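About Fellico

Fellico develops handling methods for soft two-fingered grippers and trains the people who use them. The company works from a single office on the Clovach estate. It was set up by former staff of Dvorak, a maker of packing lines, and now has 8 employees.

Most of our work concerns ordinary objects on ordinary furniture. The hand-held gripper demonstration, which forms the first part of every open day, uses a bottle with a screw cap and a wooden desk.

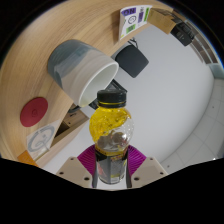
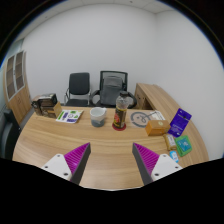
The magenta ribbed parts of the fingers are the compliant section.
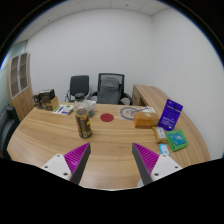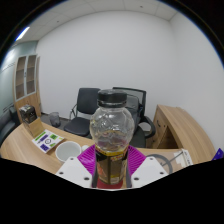
Open days

Open days are held in March and October. Each has two sessions, at 10 am and 2 pm, and each session takes up to five visitors. The programme is the same in both.

The first part covers approach and grasp. A member of staff works through the task at normal speed and then at half speed, with comments on finger angle, height above the desk and the point at which the grip is closed. Visitors then take the tool themselves. No experience is needed. The tool can be used in either hand, and long sleeves should be rolled up.

The second part covers recordings. Visitors see how an attempt is stored, how it is checked and on what grounds it is rejected. The usual grounds are a late start, a grasp outside the view of the camera, or a hand entering the work area. Rejected attempts are kept for one year and are not used in training.

Flullon

Flullon is our main project. It is a library of short handling tasks recorded with hand-held tools, and it currently holds 3,000 accepted recordings. Tasks include picking up, placing, turning upright and moving an object from one side of a surface to the other. Each task has a written procedure of one page, which is revised when operators report that a step is unclear.

Work for other firms

We carry out trials for firms that are considering soft grippers for packing or sorting. A trial normally lasts two weeks. The client supplies the objects and we supply a report listing the grasps tested, the failures and the settings used. We do not sell grippers and take no commission from those who do.

Visiting

Places at open days are free but must be booked by email. School groups are accepted from age 14 with one adult per session. Parking is at the rear of the building. The entrance is step-free and the office is on the ground floor.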